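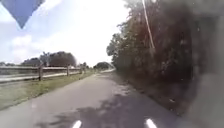 나무 그늘이 드리운 포장길

보낸 사람: 공연 준비 목록
제목: Re: [공연목록] Ikis 사중주 Meltstead 공연, 좌석과 순서 관련

Hưng Triệu 님이 13/03/2020에 쓰신 글:

> 안녕하세요. Ikis 쪽과 통화한 내용을 정리해서 올립니다.
>
> 연주자는 4명 그대로이고, 첼로 주자만 지난번 Skirkgate 공연 때와 다른 분입니다. 곡목은 1월에 받은 것과 거의 같은데 전반부 마지막 곡이 빠지고 민요 편곡 모음이 들어갑니다. 악보는 연주자들이 직접 가져옵니다. 보면대는 우리가 준비해야 합니다.
>
> 예매는 오늘 아침까지 128장 나갔습니다. 학생표와 경로표가 생각보다 많고 일반표는 적은 편입니다. Meltstead 홀은 260석 정도로 알고 있는데, 무대 앞 의자를 몇 줄 빼느냐에 따라 달라질 것 같습니다. 이 부분을 확인해 주실 분이 있으면 좋겠습니다.
>
> 그리고 질문이 몇 가지 있습니다.
>
> 첫째, 좌석을 지정석으로 할지 자유석으로 할지 아직 안 정해졌습니다. 표에는 좌석 번호가 인쇄되어 있지 않습니다. 지금 지정석으로 바꾸면 이미 표를 사신 분들께 다시 연락을 드려야 합니다.
>
> 둘째, 공연이 연기될 경우의 환불 문제입니다. 요즘 상황을 보면 다른 공연장들이 하나둘 일정을 미루고 있어서 우리도 기준을 미리 적어 두는 게 좋겠습니다. 표 뒷면에는 "환불 불가"라고만 되어 있는데, 이건 관객이 못 오는 경우를 두고 쓴 문구이지 주최 쪽이 미루는 경우까지 생각한 건 아닙니다.
>
> 셋째, 피아노를 쓰느냐는 문의가 왔습니다. 앙코르 때 Ikis가 피아노를 쓸 수도 있다고 합니다. 조율을 해야 하면 날짜를 잡아야 합니다.
>
> 넷째, 프로그램 책자를 Malinowski 인쇄소에 맡기기로 했는데 최종 원고를 누가 보내는지 모르겠습니다. 제가 가진 파일은 예전 곡목입니다.
>
> 답 주시면 주말에 정리해서 Ikis에 보내겠습니다.
>
> Hưng Triệu

Hưng 님, 정리 감사합니다. 질문하신 순서대로 답을 적습니다. 제가 모르는 것은 모른다고 써 두었으니 아시는 분이 이어서 답해 주십시오.

> Meltstead 홀은 260석 정도로 알고 있는데

홀 관리실에 전화해서 물어봤습니다. 의자를 전부 깔았을 때의 숫자이고, 발코니가 포함되어 있습니다. 발코니는 난간 공사 때문에 지금 닫혀 있고 우리 공연 날짜까지 열린다는 보장이 없다고 합니다. 발코니를 빼면 몇 석인지는 도면을 봐야 안다고 해서 도면을 메일로 보내 달라고 했습니다. 아직 안 왔습니다. 월요일에 다시 전화하겠습니다.

무대 앞 의자는 첫째 줄만 빼면 됩니다. 작년 가을 합창 공연 때는 지휘자 자리가 무대 아래로 내려와서 더 뺐던 것이고, 사중주는 모두 무대 위에 앉으니 그럴 필요가 없습니다. 다만 휠체어 자리는 왼쪽 통로 옆에 따로 비워 둬야 합니다. 오른쪽 통로는 문 앞에 턱이 있어서 안 됩니다. 지난번에 오른쪽으로 안내했다가 다시 돌아 나오신 분이 계셨습니다. 안내하시는 분들께 이 내용을 꼭 전해 주십시오.

> 첫째, 좌석을 지정석으로 할지 자유석으로 할지

저는 자유석이 낫다고 봅니다. 표가 이미 나갔고, 사신 분들 중에 이메일 없이 악기점 창구에서 현금으로 사신 분들이 있습니다. 그분들께는 연락할 방법이 없습니다. 같은 표를 들고 온 사람 중 일부만 자리 번호가 있으면 입구에서 다툼이 생깁니다.

대신 단체로 오시는 분들 문제는 남습니다. Skirkgate 노인대학에서 함께 앉게 해 달라고 부탁이 왔고, 저는 가운데 블록 뒤쪽에 종이를 붙여 두겠다고 답했습니다. 이 정도는 자유석이라도 괜찮다고 생각합니다. 반대하시는 분은 이번 주 안에 말씀해 주십시오. 그 뒤에는 그렇게 알고 안내문을 만들겠습니다.

문은 공연 시작 삼십 분 전에 엽니다. 더 일찍 열어 달라는 의견이 매번 있지만 그 시간에 연주자들이 무대에서 소리를 맞춰 보기 때문에 어렵습니다. 로비는 한 시간 전부터 열려 있고 의자도 몇 개 있습니다. 비가 오면 밖에서 기다리실 일은 없습니다.

> 둘째, 공연이 연기될 경우의 환불 문제입니다.

이게 제일 급한 것 같습니다. 문구를 이렇게 제안합니다.

"주최 측 사정 또는 공연장 폐쇄로 공연이 연기되는 경우, 구입하신 표는 새 날짜에 그대로 사용하실 수 있습니다. 새 날짜에 오실 수 없는 분께는 전액을 돌려 드립니다. 공연이 취소되는 경우에도 전액을 돌려 드립니다. 표를 반드시 보관해 주십시오."

새 날짜가 정해진 뒤 언제까지 환불을 신청해야 하는지도 넣어야 하는데, 저는 발표 후 한 달이면 충분하다고 봅니다. 창구에서 사신 분들은 창구에서, 온라인으로 사신 분들은 결제했던 카드로 돌려 드리는 게 맞습니다. 온라인 쪽 수수료를 돌려받을 수 있는지는 예매 사이트에 물어봐야 합니다. 못 돌려받더라도 관객에게는 전액을 드려야 한다는 게 제 생각입니다.

Ikis와의 계약서도 다시 읽어 봤습니다. 연주자 쪽이 못 오는 경우와 우리가 취소하는 경우만 적혀 있고, 홀이 닫히는 경우는 없습니다. 우리가 취소하는 것으로 보면 출연료의 절반을 물어야 합니다. Ikis 매니저가 그렇게까지 나올 것 같지는 않지만 말로만 들어서는 안 되고 메일로 받아 두는 게 좋습니다. Hưng 님이 주말에 보내실 때 이 항목을 함께 넣어 주시면 좋겠습니다. "양쪽 합의로 날짜를 옮기고 출연료는 새 공연 뒤에 지급한다" 정도면 될 것 같습니다.

홀 대관료는 이미 냈습니다. 홀이 스스로 문을 닫으면 돌려주거나 다음 날짜로 넘겨 준다고 관리실에서 들었습니다. 우리가 먼저 취소하면 안 돌려줍니다. 그러니 홀의 결정이 나오기 전에 우리가 먼저 공지를 내는 일은 없었으면 합니다. 혹시 개인적으로 물어보는 분이 계시면 "현재는 예정대로 진행하고, 바뀌면 바로 알린다"고만 답해 주십시오.

> 셋째, 피아노를 쓰느냐는 문의가 왔습니다.

Meltstead 홀 피아노는 1월에 조율했습니다. 그 뒤로 초등학교 발표회와 탱고 강습에서 썼다고 하고, 높은 쪽 건반 하나가 눌린 뒤 늦게 올라온다는 말을 들었습니다. 앙코르 한 곡이면 그냥 쓸 수 있을지도 모르지만 저는 판단할 귀가 없습니다. Ikis가 정말로 쓸 건지 먼저 확답을 받고, 쓴다고 하면 공연 당일 오전에 조율사를 부르는 것으로 하겠습니다. 조율사는 적어도 일주일 전에는 알려 달라고 했습니다. 안 쓴다면 피아노는 무대 오른쪽 뒤로 밀고 덮개를 씌워 둡니다. 옮기는 데 사람이 필요하니 이것도 미리 알아야 합니다.

보면대는 Skirkgate 음악학교에서 빌리기로 했습니다. 지난번에 빌린 것 중에 2개는 나사가 헐거워서 악보가 자꾸 내려갔습니다. 이번에는 빌릴 때 하나씩 펴 보고 가져오겠습니다. 보면대에 다는 조명은 학교에 없습니다. Ikis가 가지고 다니는지 물어봐 주십시오. 홀 무대 조명을 위에서만 켜면 악보에 그림자가 져서, 조명이 없으면 옆에서 비추는 등을 하나 더 켜야 합니다.

의자도 말씀드립니다. 홀에 팔걸이 없는 의자가 있기는 한데 높이가 조금 낮습니다. 첼로 하시는 분이 바뀌었다고 하니 높이를 물어보고, 낮다고 하면 피아노 의자를 쓰시게 하면 됩니다. 피아노를 안 쓸 때 얘기입니다.

> 넷째, 프로그램 책자를 Malinowski 인쇄소에 맡기기로 했는데

원고는 제가 보냅니다. 그런데 새 곡목을 못 받았습니다. 민요 편곡 모음에 들어가는 곡 제목과 편곡자 이름을 정확히 알아야 합니다. 원어 표기와 한국어 표기를 같이 넣을 생각이니 두 가지가 다 필요합니다. 지난번 책자에서 작곡자 생몰 연도가 틀려서 지적을 받았는데, 이번에는 연도를 아예 빼려고 합니다.

Malinowski에서는 원고를 받고 나서 교정지를 보내 주는 데 이틀, 인쇄에 나흘 걸린다고 합니다. 교정은 저 말고 한 분이 더 봐 주시면 좋겠습니다. 부수는 아직 안 정했습니다. 표가 더 팔리는 걸 보고 정해도 되지만, 연기될 가능성을 생각하면 표지에 날짜를 안 찍는 게 좋겠습니다. 날짜는 속지 한 장에만 넣고, 바뀌면 그 장만 새로 뽑아서 끼우면 됩니다. 인쇄소에 물어보니 값은 거의 같다고 합니다.

후원 광고는 지금까지 악기점, 빵집, 안경점이 들어왔습니다. 안경점은 로고 파일이 너무 작아서 다시 달라고 했습니다.

그 밖에 정해야 할 것들입니다.

휴식 시간 음료. 지난번처럼 차와 커피를 내려고 물품을 알아보고 있었는데, 홀에서 이번에는 로비에서 음식과 음료를 내지 말아 달라고 할 수도 있다고 합니다. 확정되면 알려 준다고 했으니 종이컵은 아직 사지 마십시오. 집에 남은 것이 있으면 그걸로 먼저 씁니다.

주차. 홀 뒤 주차장은 저녁에 무료인데 자리가 많지 않습니다. 포스터에 버스 정류장 이름을 적어 달라고 한 분이 있어서 다음 인쇄 때 넣겠습니다. 이미 붙인 포스터는 그냥 둡니다.

포스터. Skirkgate 도서관과 수영장에는 붙였습니다. 시장 입구 게시판은 허락을 받아야 한다고 해서 신청서를 냈고 아직 답이 없습니다. 남은 포스터는 제가 가지고 있으니 붙일 곳이 있는 분은 말씀해 주십시오.

녹음. Ikis가 자기들 기록용으로 녹음을 하고 싶다고 1월에 얘기했습니다. 마이크를 객석에 세우면 자리가 몇 개 가려집니다. 무대 위에 낮게 세울 수 있는지 물어봐 주십시오. 관객이 휴대전화로 찍는 것은 시작 전에 한 번 안내 방송을 하면 되겠습니다.

연주자 숙소. 예약은 해 두었고 사흘 전까지 수수료 없이 취소할 수 있습니다. 한 분이 채식을 하신다고 해서 저녁 식사 장소를 바꿨습니다. 식사는 공연 뒤에 합니다. 공연 전에는 대기실에 과일과 물만 두면 된다고 합니다.

Hưng 님이 Ikis에 물어봐 주실 것을 다시 모으면 날짜 변경에 관한 합의 문구, 피아노 사용 여부, 보면대 조명, 첼로 의자 높이, 새 곡목의 정확한 표기, 녹음 마이크 위치입니다. 곡목은 나머지보다 먼저 받아 주셔도 됩니다. 인쇄소 일정이 걸려 있습니다.

저는 홀 도면과 예매 사이트 수수료를 확인해서 화요일까지 목록에 올리겠습니다.

추신. 지난 메일에 첨부 파일이 안 열린다는 분이 계셨습니다. 이 목록은 큰 첨부를 잘라 버리니 도면이 오면 첨부하지 않고 따로 보내 드리겠습니다. 필요하신 분은 저에게 직접 메일을 주십시오. 그리고 답장하실 때 앞 글 전체를 달지 마시고 필요한 부분만 남겨 주시면 읽기가 편합니다.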